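February 14, 2026 — Nirnier, grasp planner, bag tasks

1. Depth dropout on clear film. Raised the hole-fill threshold from 74 to 551. Planner stopped proposing grasps on the floral backing, still slow on glare. Run 3421 logged.

2. Wrist camera check, clear bag over folded orange twill. Segmenter takes the orange showing through the film as cloth and merges the two masks. Xuelian Dong suggests masking on highlights first.

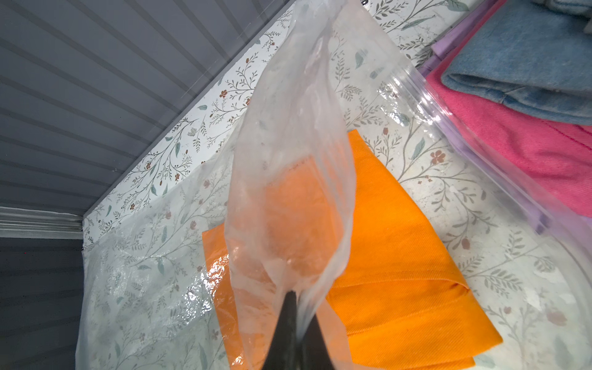

3. To do
Cap replanning at 600 ms. Retest with the zip bag (denim, pink cloth) in view — the purple track makes a decent edge feature. Push config to Vernero.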